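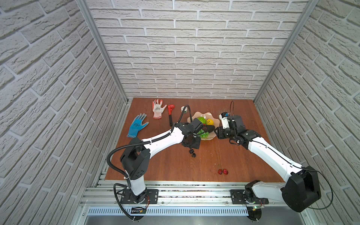
Workshop notebook: paste for the Greenwood ledgers

20/05/2026 | Written by the binding bench | 3 comments | 7 shares

Continued the paste trials for the Greenwood ledgers. I had hoped to close this question already in March, but the boards came late and then the paper was changed, so most of the earlier results are not valid any more. I write down again the full method, in order that the next person can repeat it.

Materials today: wheat starch from the new Punier sack, tap water, Burkell grey board (the thinner one), the cream endpaper, and offcuts of the blue cloth. No PVA in this round. I know that the mixture is quicker for the case, but the customer has asked for something which can be taken apart later, and I think this is a reasonable wish for a book of 592 pages that has been repaired badly once before.

Paste. One part starch to 7 parts water, by volume. Left to soak overnight in the covered bowl. Cooked on the Hotlow plate on the low setting, stirring all the time with the flat wooden spoon. It became thick quite suddenly, as it always does, and then I continued until it was a little glassy and fell from the spoon in one piece. Cooled with a plate on top. After this I pushed it through the sieve 3 times. The second pass still had small lumps in it, and I was too impatient with the first one.

For the endpapers I thinned it with cold water until it was like single cream. I did not measure this water. Next time I must measure it, I have written the same sentence in March.

Grain direction. Please check it yourself and do not trust the pencil arrow on the Burkell sheets. On two of the offcuts the arrow was across the grain. I found it by bending, and afterwards by wetting a small strip, which curled the other way from what the arrow promised. I have put a new arrow in red on all the pieces in the drawer. The pencil ones I have not rubbed out, so red is the correct one.

Samples. Each sample is a piece of board with cloth on one side and endpaper on the other, pressed between felts under the iron weight.

Sample A, thick paste on both sides. Cloth is well attached, corners are neat. The board has pulled towards the cloth and rocks on the table when I touch one end. Paste came through the cloth in one place near the turn-in and left a dull mark. It is small but on a dark blue it will be seen.

Sample B, thick paste on the cloth, thin paste on the endpaper. Much flatter. There is a slight pull to the paper side, which I prefer, because the cover should hug the book a little. No mark on the cloth. One bubble under the endpaper near the spine edge, my mistake, I had rubbed down from the outside to the middle.

Sample C, thin paste on both sides. The cloth lifts at the corner with a fingernail. Not to be used.

So B, with a better hand. I will make a second B before I touch the real covers.

Sanding. I tried the 400 paper on the board edges before covering. It takes away the fur from the knife and the cloth lies closer. The dust is very fine and goes into the paste brush if one is not careful, so sand at the other bench and wipe with a dry cloth. A new blade gives almost the same result, to be fair, and it is faster. I used the old blade for A and the new one for B and C, which was not a clean comparison. To note for next time: the same blade for all.

Sewing. The first ledger is sewn on tapes again and the sections sit well, only the last one is a little proud at the tail. I looked at it for a long time and decided to leave it. Two of the old folds had to be guarded with thin tissue. The swelling at the spine is more than I would like. Perhaps a thinner thread for the second ledger, if we have enough of it. Somebody has put the thread box on the high shelf, can it please come back to the drawer under the press.

Old spine linings are kept in the envelope, with the bits of printed waste that were underneath. They are to be returned with the books.

Still open:
- order more cream endpaper, same batch if possible
- ask Greenwood if the label should be copied or the old one put back
- the lid of the Punier sack container does not close, keep it away from the sink
- wash the sieve straight after use (it was me this time)

Recent entries
Pressing boards, cleaning and waxing
Burkell board: first impressions
Lifting old glue with a poultice
Hotlow plate, settings we have tried
Thread sizes and spine swelling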